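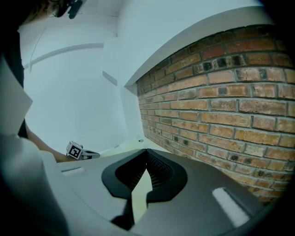
図5-1 手持ちグリッパのカメラから見た収録場所。左奥の白い立方体に付いているのが位置合わせ用のマーカー

第5章 お手本を集める

さて、いよいよデータ集めです! 前の章まではモデルの中身の話ばかりで、数式に疲れた人もいるんじゃないでしょうか。この章は手を動かします。学習の話をするとどうしても新しいネットワーク構造に目が行きますが、私がいちばん長い時間を過ごしてきたのは、じつはグリッパを握って同じ動作を繰り返している時間でした(おかげで握力はつきました)。

本書で使うのは、人間がグリッパを直接手に持って作業をやってみせる方式です。ロボットアームを遠隔で操縦するやり方に比べると、準備が軽くて、机と壁のある部屋ならだいたいどこでも始められます。グリッパに付いたカメラが手先の視点で映像を残してくれるので、あとからその映像と手先の動きを組にして、学習用のお手本に仕立てるわけです。

この章を通しての題材は、私が関わったListenoという収録プロジェクトです。集めたお手本は全部で2540本。多いと感じるか少ないと感じるかは、5.3節で失敗例を選り分けたあとにもう一度聞かせてください。私は最初、これだけあれば何でも覚えるだろうと思っていました。甘かったです。

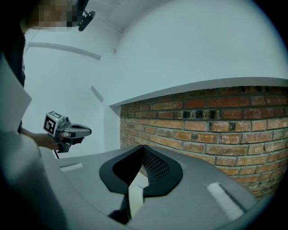
両手の作業を集めるときは、グリッパを2台使います。片手のときと何が違うかというと、左右の時刻をそろえる手間と、左右の位置関係を知る手間が増えるんですね。時刻のほうは5.2節で扱います。位置のほうで頼りになるのが白黒の四角いマーカーで、片方のカメラにもう片方のマーカーが映っていれば、その瞬間の相対的な位置と向きが計算できます。ただし、腕や服の陰に入れば当然読めません。読めなかった区間をどう埋めるか、あるいは捨てるか、これがけっこう悩ましい!

もうひとつ、広角レンズの話も先にしておきます。広い範囲が入るのはとてもありがたいのですが、まっすぐな壁がぐにゃりと曲がって映り、四隅は黒く落ちます。歪みを補正してから学習に入れるか、そのまま入れるか。私は長いこと補正派でしたが、Listenoの途中で宗旨替えをしました。その顛末は5.4節に書きます。

章末の演習では、みなさんにも短い収録をやってもらいます。課題は机の上の物をひとつ動かすだけ、本数は12本。少ないと思うでしょうが、まずはこの数で、自分の動きのばらつきをじっくり眺めてみてください。始める位置、つかむ速さ、離すときの手首の角度。私の初回分は、見返すのがちょっとつらい出来でした。

5.1 収録の前に決めておくこと

最初に決めるのは、1本のお手本がどこで始まり、どこで終わるかです。私は「両方のグリッパを開いて机の手前で静止した状態」を始まりと終わりの両方に使っています。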